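Kit on offer: the Sernodell starter bundle

Members will have seen the flyer from Sernodell that went out with the July mailing, offering a small arm, a two-finger gripper, a wrist camera and a year of support at a "club price". Several of you have asked whether we should take it up. I went over to Varncombe to spend an afternoon with the bundle, and I came back less keen than the flyer would like me to be.

The claim that caught most people's eye is that the arm can be "sorting small household items within 30 minutes of opening the box". I asked for that to be shown from the start, with the box shut. It was not possible, I was told, as the arm had been set up and calibrated the evening before. So the 30 minutes remains a number on a flyer. What I did see was a set of pick and place runs on small packets and tubes, the sort of thing you might find in a bathroom cabinet. 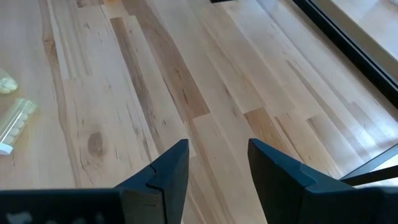
By Corentin Le Goff
Kit and Workshop pages, 2021-08-30

Clear plastic on a shiny wooden top is a fair test, and I give Sernodell credit for agreeing to it. You get highlights off the varnish, grain and knots that can fool a cheap camera, and packaging you can see straight through. The wrist view is decent in the middle and soft towards the far left, where the two clear containers were lying. If your job happens mostly in the centre of the view, fine. If it doesn't, you will be moving the arm about just to get a proper look.

As for results, I logged 27 attempts and the arm managed 11 without help. The demonstrator thought the light was against us. Perhaps it was, but my own workshop has a window in it as well, and I imagine yours does too.

The fingers are the best part of the bundle. They are dark, matt and angular, with a step cut into the inner side of each, and they open wide. I would like to know how the tips wear after a few months. Sernodell has no figures for that yet and said so plainly, which I preferred to the flyer.

The software is called Grokmont and I did not get on with it. Saving a position takes too many clicks, and undo goes back one step only. There is a rival package from Bae at a slightly higher price, with no camera included — I have not tried it, so please don't read this as a recommendation.

Then there is the support. The year starts on the day of dispatch, and delivery is quoted at about 2 months if you want the wrist camera fitted. Ask for that to be changed in writing before you pay anything. Spare fingers are extra, and so is the longer cable, which most benches will need.

My advice is to hold off for now. If Sernodell will lend us a bundle in a sealed box I will open it at a meeting with a clock running, and print whatever the clock says. I have written to ask. Anyone who has already bought one, please send me your own notes, good or bad, for the next issue.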